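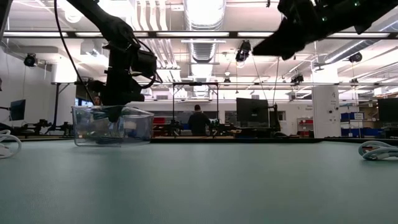 Most of the arguments I get into about manipulation software end up being arguments about where the perception stops and the planner starts. I think the usual place to draw that line is wrong, and I think the tooling we all use keeps it wrong. Take a clear plastic container on a pale table, with one arm already reaching down toward the rim and a coiled white cable lying at either side of the tabletop. The standard stack wants to turn that into a list of objects with poses before it will let anyone plan a thing. It wants a box for the container, a box for each cable and a number beside each one saying how sure it is. Then the perception module closes its hands and walks away, and the planner is left to treat the list as fact.

I have written software for two-arm cells for long enough to have built that stack twice and maintained somebody else's version of it once. It works well when the parts are rigid and opaque. A machined bracket has a pose, and the pose is all the planner needs. A cable doesn't have one in any useful sense. You can fit a box around it, and the box will have a centre, and quite often the centre is a patch of bare table in the middle of the coil. I have watched a gripper close on that patch with a reported confidence that would have been fine for a bracket.

The container is awkward in a different way. Depth sensors that rely on projected light tend to see through clear plastic, or see the reflection of something else in it, or return nothing. The usual fix is to put in a CAD model, find the rim in the colour image and snap the model into place. I've done that and I'd do it again. My complaint is with what happens next. The snapped model goes into the collision world as solid walls with exact dimensions, and all the doubt that was there in the image a few milliseconds earlier has been thrown out. The planner then spends its effort being precise about a wall that might be a centimetre to the left.

Femi Nnaji and I argued about this for most of July. His position, which I'll try to put fairly, is that interfaces exist so people can work on separate things without phoning each other. A pose list is a good interface. Everyone understands it, it prints nicely in a log, and you can swap one detector for another without touching the planner. If you start passing distributions around, he says, every module has to understand every other module's idea of uncertainty and you finish up with one big program that only its author can debug.

He's right about the log. I don't think he's right about the rest, and the reason is in how our failures sort out. We went back through 3,044 attempts on the old version of Farko, our task layer, doing cable pick-up and placement into a bin. Of the failures we could trace, 56 had been filed as planning faults: no path found, path found but clipped the rim, second arm stopped because the first was in its reserved space. Aslı Eren replayed every one of them against the raw sensor data. In all but 11 the planner had done exactly what a planner should do with the world it was handed. The world was off, and the perception code had known it was shaky and had no field to write that in.

It took her the better part of two weeks, and there's no paper in it. I'd still call it the most useful work done on the project this year. Before that, we'd been tuning the planner. We'd bought ourselves a finer collision check and a longer timeout and felt pretty good about both.

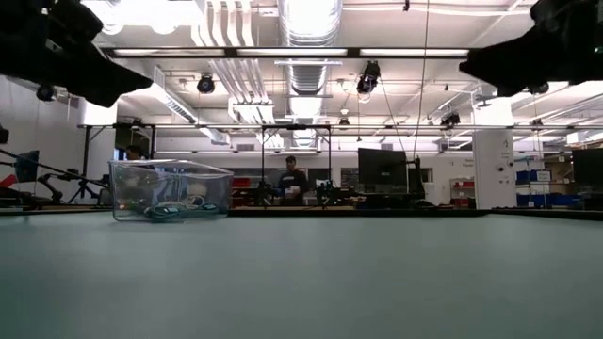 What we changed was small. Each object in the world model now carries a region where it might be, along with its best pose, and a short tag for why the region is the size it is. Transparent. Deformable. Partly hidden. Not seen for a while. The planner is free to ignore all of it. What it mostly does is inflate the collision shape by the region and try for a path, and if there isn't one it can ask for a better look before giving up. That request goes back down to perception as an ordinary call, with the name of the object and the side the planner cares about.

The asking is the part I'd push on other teams. In nearly every stack I've worked with, information goes up from the sensors and commands go down to the motors, and there's no sanctioned way for the planner to say it would like to know where the near edge of the bin is before it commits. People hack it in. They add a "look" behaviour at the start of the task, run it every time whether it's needed or not, and leave it there for years. Ours had one. It added time to every cycle, and it looked at the bin from straight above, which is a poor angle for judging the height of a clear rim.

Cables get a different treatment again, and here I have changed my own mind. I used to want a full shape model, a chain of points tracked from end to end. Ilham Badawi built one and it was lovely on a single cable laid out on the bench. Put several in a bin together and it would happily trace along one and come back along another. We dropped it. The planner now gets a handful of spots that look graspable, each with a guess at the direction the cable runs there, and nothing is claimed about the parts in between. If the grasp comes up with more than one cable, a check on the wrist force catches most of those and the arm puts the lot back down. It's cruder, and it claims less, and the code is a third the length.

I'll grant that tooling is where this hurts. Our visualiser, Pikivis, was built to draw boxes. When we first fed it regions it drew them as bigger boxes, overlapping, and you couldn't tell a doubtful object from a large one. Bukola Nwachukwu rewrote that view so a region shows as a soft shell and the tag comes up when you click it. That sounds like decoration. It changed how people debug, though. Someone looking at a stalled arm used to open the planner log first. Now they look for the fattest shell on the screen, and more often than not that's where the trouble is.

The off-the-shelf tools are not much help. The simulator we use will give you perfect poses, or perfect poses with a bit of Gaussian noise added, and neither resembles what a real sensor does with a transparent wall. Real errors there are lopsided. The estimate is fine for ten minutes and then jumps because a light got reflected in the corner. A planner tested only on polite noise will learn nothing about that, and you'll be told it passed. We record real sensor errors now and play them back into simulation, which is tedious to set up and I'd recommend it to anyone.

Two arms make everything above worse, by the way. The lazy method of sharing a workspace is to reserve it: one arm locks the volume over the bin, the other waits. Once objects carry regions, you're tempted to lock the whole inflated volume, and then the second arm hardly moves all day. We had a bad week of that. The fix was to let the lock shrink as the estimate improves, so an arm that has had a good look at the rim hands back the space it doesn't need. Morenike Bashir wrote that piece, and it still has a bug where both arms politely hand back the same space and neither takes it. She knows about it.

Olatunji, the planning library underneath Farko, doesn't support any of this natively, and I don't expect it to soon. We carry 6 patches against it. Every upgrade costs us a day or so of merging and some bad language. Femi brings this up whenever I get enthusiastic, and it's a fair point, and I'd still pay it.

Where he and I have ended up is less tidy than either of us wanted. The pose list is still there for rigid, opaque parts, and the Curkov cell, which does nothing but brackets, runs on it without a single region in its world model. It should stay that way. For anything see-through or floppy, the list is gone. There's a flag in the object definition that says which treatment an object gets, and it's set by hand by whoever adds the object. I would like that to be automatic and I don't have a good idea how to do it. A first attempt guessed from the material field, and that field turned out to be blank for most of the catalogue.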